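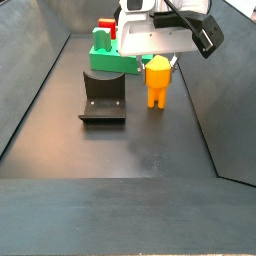 A two-peg insertion is easier to get working if you split it into short stages and let each one fail on its own. This page walks through doing that in Meltell, with a wrist camera for the coarse position and force readings for the last bit of travel. It assumes your arm is already talking to the Meltell server and that you have done the hand-eye calibration. The part is a block with two short legs, and the gripper fingers hold it high, by the upper portion, which leaves the legs clear for the search. Set your grasp frame at that height before you do anything else.

Step 1. Define the part frame

Open the part file and put the origin midway between the two peg tips, with Z pointing down along the pegs. Point X from one peg to the other. Every later stage refers to this frame, so if X is flipped here your yaw correction will run the wrong way later on.

Save the file, reload it, and jog 2 mm along each axis to check the directions.

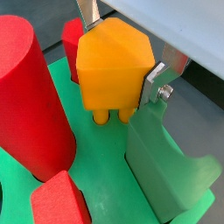

Step 2. Find the holes

Move to a hover pose above the board and grab one frame. In the detector settings, restrict the search to a region around the expected hole pair. Other shapes on the board will give you false matches if you leave the region at full size. Set the edge threshold to 240 and lower it only if the detector returns nothing.

The detector gives you a list of hole centers. Don't take the two with the best scores. Take the pair whose spacing matches the peg spacing in the part file, then compute the midpoint and the angle. Write both to the target variable.

If the held part hides a hole from the camera, take the picture before you pick the part up and store the result in the base frame. That works as long as the board stays put – clamp it if you can. 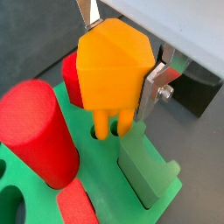
Step 3. Approach and search

Move down in Z under position control until the pegs are just above the surface, then switch to force control. Ask for a light downward force and start the spiral. We began with a pitch that was far too wide and stepped right over the holes. Half the clearance is a good first value.

Watch the Z position, not the force, to decide when you are in. A drop of 3 mm below the contact height means both pegs have found their holes. A smaller drop that stops dead usually means one peg is in and the other is riding on the edge. In that case hold X and Y, and rock the yaw a little each way.

Give the whole search a limit of 265 control cycles. When it runs out, lift, go back to the hover pose and call the detector again.

Step 4. Release

Open both fingers slowly, wait for the force reading to settle, and retract straight up. Log the final Z with the target values. You will want those numbers when you tune the spiral. 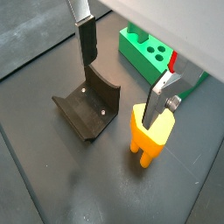 One reader wrote in to say that the yaw rocking made things worse on their setup until they zeroed the force sensor with the part already in the gripper. The weight of the part was being read as contact, and the search started in midair. They now call the zero command at the hover pose on every cycle.

We have since added the same call to the sample script, at the top of the approach stage. If you downloaded the script before November, add the line yourself or get the new copy.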